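How an advertising agency makes an advert

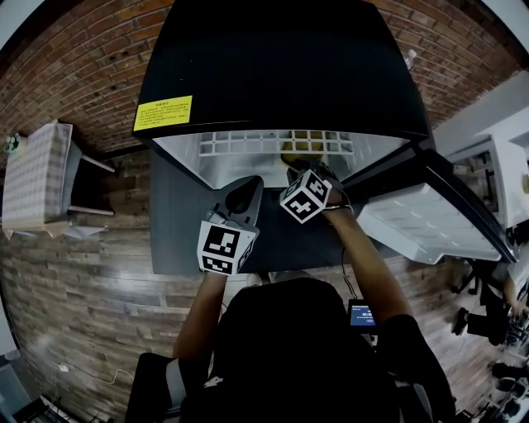

Reaching into a black refrigerator.

An advertising agency is a company that makes adverts for other companies. The company that pays is called the client. The adverts made for one product over a set time are called a campaign.

To see how the work is divided, follow one product from start to finish. The product is Findik, a hazelnut drink sold in cartons. The client is a food company in Astirholm. The agency is called Koppel and has 56 people working in it.

Step 1: The brief
The client writes a short document called a brief. It states what the product is, who should buy it, how much money can be spent and when the adverts must be ready. The brief for Findik was 2 pages long. It said that the adverts should reach parents who do the weekly food shop.

Step 2: Research
Researchers ask people questions before any advert is made. A set of questions is called a survey. For Findik, 619 people filled in a survey about what they drink at breakfast. The answers were put into a table and sorted by age and by town.

Step 3: The idea
A writer and an artist work together. The writer is called a copywriter, and the words in an advert are called copy. The artist makes rough drawings called scamps. Most scamps are thrown away. The client looks at the ones that are left and chooses one.

Step 4: Making the advert
The chosen scamp is turned into a finished poster, film or web page. Photographers, actors and printers may be hired for this part. Every claim in the advert must be checked. If the copy says that a drink contains no added sugar, the agency needs written proof from the client.

Step 5: Buying the space
An advert needs somewhere to go. A media buyer pays for space on bus shelters, on websites or between television programmes. A busy place costs more than a quiet one. Findik posters were put up in Cludholm for the whole of August.

Step 6: Measuring
When the campaign ends, the agency counts what happened. The Findik web page was visited 2,268 times. The client compares this with the number of cartons sold and decides whether to pay for another campaign.

Words to know
Brief: the document that tells the agency what is needed.
Campaign: a group of adverts for one product.
Client: the company that pays.
Copy: the words in an advert.
Scamp: a rough drawing of an advert.

Page last checked: 08/11/2020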